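Brown Paper on the Worktables

Rillico says its kraft paper will save us scrubbing, and a roll does cost less than a new tabletop. I'm not convinced. Paper tears, and the blue tape we use to mark off the squares lifts it when you peel a strip. Bulora's reusable mats were no better when we had them in May. 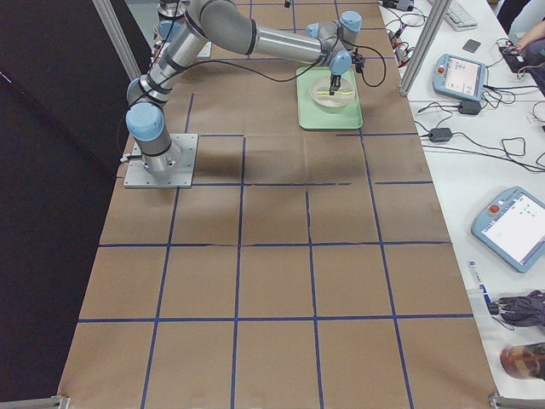

Trays and bowls slide less on paper, I'll grant that. Ask me again after the second roll. Until then, please keep drinks off the tables, and leave leftover tape in Room 464.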